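Oser Household Vocabulary Corpus
README and data card

Version date: 2018-01-27
Maintained by: Oser Language Archive, Plonport

Summary

The Oser Household Vocabulary Corpus is a collection of written transcripts in which adult speakers of American English name and talk about ordinary objects in the home. It contains 945 transcripts from two towns, Plonport and Zimstead. The corpus was prepared for the study of regional word choice and is suitable for classroom use, dictionary work and general research on everyday speech.

The audio recordings are not part of this release. Requests to hear them on site may be sent to the archive in writing.

Contents of the release

transcripts/ – one plain text file per transcript, UTF-8, Unix line endings
speakers.csv – speaker code, town, age band, years of residence
prompts.txt – the 16 topics used by the interviewers, in the order given
headwords.csv – every object term, with its normalized form
CHANGES.txt – corrections made to earlier copies

File names consist of a town letter (P or Z), a speaker code and a topic number. A transcript that was split between two sittings carries the suffix a or b.

Collection

Interviews opened in September and were held in public library rooms in both towns. Each sitting lasted up to 30 minutes. Speakers were asked to talk freely on a topic such as washing day, the kitchen drawer or the front porch, and interviewers were instructed not to supply a noun before the speaker had used one. Where an interviewer did supply a noun, the line is marked with an asterisk and the term is left out of headwords.csv.

All speakers signed a consent form that permits publication of the written transcript. Family names, street names and the names of employers were replaced with bracketed labels.

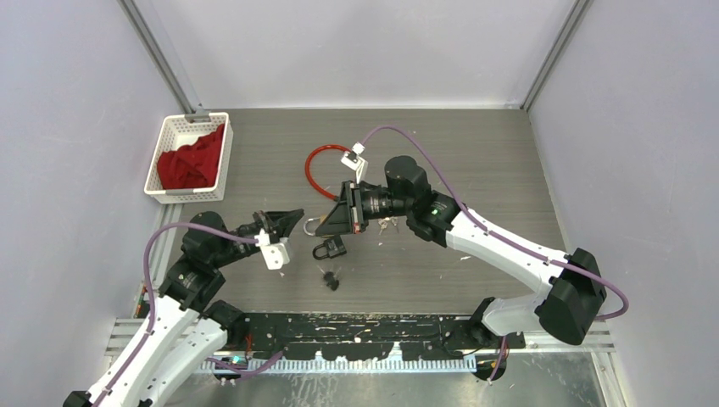 Normalization follows the Rashidi scheme, second revision, with local additions. Under this scheme the speaker's own word is kept in the transcript and a shared form is entered in the headword table, so that "hamper," "clothes basket" and "wash basket" can be searched together. Material, color and contents are recorded in separate columns and never form part of the headword. A white plastic basket with small holes in its sides and a dark red cloth crumpled inside it is therefore entered as "basket," with "white" under color, "plastic" under material and "cloth" under contents. The holes go in the notes column. Terms for parts, such as "rim" and "handle," receive their own rows and are linked to the parent object by its row number.

Speech sounds are not transcribed. Hesitations are kept only where they come directly before an object term, as they may show that the speaker was choosing between two words.

Known limitations

Zimstead speakers are older on the whole than Plonport speakers. Comparisons between the towns should take the age band into account.

Topic 16, on tools and repairs, was added late and was not offered to every speaker. It should be left out of any count that treats the topics as equal.

The spelling of compound words is uneven in the earliest transcripts – "dish towel" and "dishtowel" both occur. The headword table uses the two-word form throughout.

Terms of use

The corpus may be copied and used for teaching and non-commercial research. Users may not attempt to identify speakers. Altered copies must be labeled as altered and must include this file.

Suggested citation

Oser Language Archive. Oser Household Vocabulary Corpus. Plonport.

Corrections

Reports of errors should give the file name, the line number and the proposed reading. Accepted corrections are listed in CHANGES.txt with the next release.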